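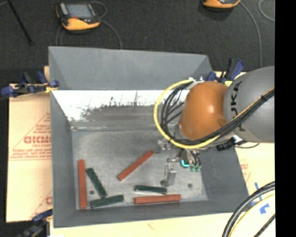

I got lost twice on the way to Plurkcombe, and both times it was my own fault. The woman I was driving out to meet had given me perfectly good directions (left at the feed store, keep going until you think you've gone too far) and I ignored them because my phone had other ideas. By the time I finally pulled up she had already eaten her half of the lunch we'd planned to share, and mine was wrapped in foil on the step.

She makes sorting games. Well, she makes one sorting game, and she has been making it for years in slightly different versions. It's called Drirkis, and if you've got a kid in one of the after-school programs out this way you may have stepped on a piece of it. You get long red bars, shorter green bars, and a big tub to tip them into. How they land is how you play them. She asked me to leave her name out of this, so I will. "Put the name of the game in," she said. "That one needs the help."

I asked why bars, when pretty much every other kids' game on the shelf is built from cubes or tiles.

"Because a cube doesn't care how it lands," she said. "You drop a cube and it's a cube. You drop a bar and it's pointing at something. Kids see that right away! They say it's looking at the wall, or it's trying to get out. I never had to teach anybody that part."

The sample tub I kept staring at while we talked was a big gray one with sloping sides, and the floor of it was scuffed all over. There were three reds and three greens in it, which she says is the beginner deal. One red ran alongside the left wall like it had been parked there. Another lay at a slant near the middle. The last was down by the front with a green resting just behind it, and I said that pair looked like they'd had an argument and were trying to make up. She liked that. She told me a good player would go for the green first.

"People always grab the red," she said. "It's long, it's bright, it's sitting there. Then they knock the green and it rolls its shoulder against the wall and now you can't get a finger under it."

(I did exactly this in my first round, by the way. I want that on the record before anybody who was there tells it worse.)

The rules are short enough that she recites them standing up. Tip the bars in. No shaking the tub. Take them out one at a time, and if you move any bar except the one you're taking, your turn is over. Greens score more than reds. A bar lying against a wall scores extra, and there's a whole side rule about bars that touch end to end, which we spent a good part of the afternoon on and which I still don't totally follow.

"It has to be end to end," she told me. "Almost touching is not touching. I have had grown adults lie down on the carpet to check."

The tub matters more than I would have guessed. Her first version used a plain box with straight sides, and she hated it. Bars would drop flat against the edge and stay there, and every round felt the same. Sloping sides send things back toward the middle, or they leave one end a little bit up, and a raised end changes how you pick the thing up. She spent one whole winter trying different tubs from a storage supplier called Munshi, bringing them home one after another until there was nowhere in the hall to walk.

"My sister came to visit and thought I was moving out," she said.

I wanted to know about the scuffs. Did she ever think about swapping the sample tub for a fresh one before showing it to people?

"No, why would I? A brand-new tub is slippery. The bars skate. You need a little wear in the floor or the whole deal just slides down to one end." She ran her hand along the rim when she said it, the way you'd pat a horse. New sets go out with a sheet suggesting you play a few rough rounds first and not keep score.

She sold 146 sets in the first year, mostly by driving them around herself. The year after that it was 308, and she got nervous. Plendavero, the toy fair two counties over, had offered her a proper table, and she'd said yes before thinking about who was going to cut all the bars.

"I cut bars until I was dreaming about bars. Green ones mostly. You'd think the short ones would be quicker, and they're not, they're fiddly, you have to do the ends twice."

The colors have stayed put from the beginning. There was a blue for a while, a middle length, and she says it made the game mushy. Players couldn't tell at a glance what they were looking at, and the glance is what she's after. You look into the tub, you know where the trouble is, and you start planning. Her green is a dark one. She tried a lighter green early on and thought it looked like candy.

I asked if she ever gets tired of it, and she gave me a look and tipped the bars in again. So we played. I lost that one, then I lost the next one, then I won by one green that had ended up flat against the far side, and I was so pleased with myself that I ate my sandwich right there on the carpet with the foil on my knee.

She's working on a bigger deal now, for four players, with more greens than reds. The trouble is that the bars start landing on top of each other and the turns get slow. Her fix at the moment is a rule that lets you pass, but only once, and you have to say it out loud before you reach in. She isn't sold on it yet. Neither was I, though I passed at a very good moment and would like the rule kept.

On my way out she handed me a spare red bar for my desk, and told me to stop using my phone for directions. I turned right at the feed store and was home before dark.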